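**Round table, square toys: what do you keep on yours?**

**junard_dad:** We've swapped the old rectangular play table for a round white one from Celeck. No corners for heads, fine. But whatever I put on it migrates to the rim and then to the floor, and I've stood on the number nine twice since February. Do people fit a lip, or just accept their fate?

**Qureshi106:** Accept your fate. Also, fewer blocks.

**tilly_sorstead:** Disagree about fewer. Ours has plain coloured cubes, the bigger printed ones and a banana, and it's the banana that gets played with. Make of that what you will.

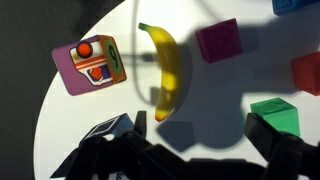
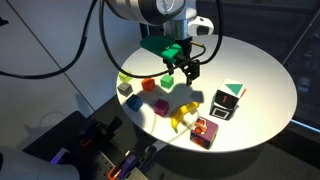

The plain cubes stay put well enough. It's the big ones that get shoved, usually by somebody's elbow. I wouldn't bother with a lip, you'll never get the crumbs out of it.

**Qureshi106:** You've got a banana in with the blocks and you're giving layout advice.

**tilly_sorstead:** It's a very well-regarded banana.

**Atif Bukhari:** I did put a lip on ours. Foam edging, 18 quid, and it peeled off inside a week because my son found out it was peelable. Wouldn't do it again. A tray in the middle is better.

**junard_dad:** Doesn't a tray defeat the point of having a table?

**Atif Bukhari:** Possibly. My feet don't hurt though.

**Qureshi106:** Trays are just smaller tables with a lip. You've all gone round in a circle.

**junard_dad:** Right, trying the tray. If it ends up as a hat I'm blaming Atif. Does anyone know if Celeck do a darker top? The white shows every bit of felt tip.

**tilly_sorstead:** They did a grey one. It shows yoghurt instead.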